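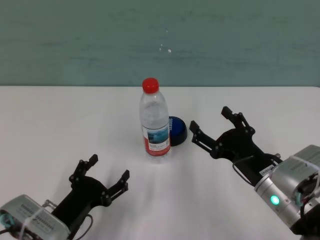

Bottle on the white table, teal wall behind.

Sunday, 7:40 a.m.

Slept badly, up before the heating. Cleared the white table last night and wiped it down with the weak vinegar mix. The wall behind it needs a second coat. The blue-green has dried unevenly, faint streaks running sideways, and there are small white specks just above bottle height that I take to be plaster showing through. Tin code is 2553, from the shop in Fudcombe. Neema Gachanja thinks one more coat with a short-nap roller will level it. I would sand first.

Water: the tap has been cloudy since the main was worked on, so bottled for now. The red-capped ones are easy to find against the white. I am keeping a log of intake, 25 days so far, mean 1252 ml per day, low on days I go to Larnamano. Target is eight glasses and I have not met it once this month. Leaving a bottle upright in the middle of the table, where I have to pass it, raised the figure a little in the first week. After that no change.

Tyyne Partanen called at nine about the shelf brackets. She has the long ones and will drop them off after lunch. Screws still to buy.

Light in here is good before ten. Shadows on the table are soft and the far edge stays bright, so the desk lamp can go to the bedroom.

To do: sandpaper, masking tape, ring the water company again.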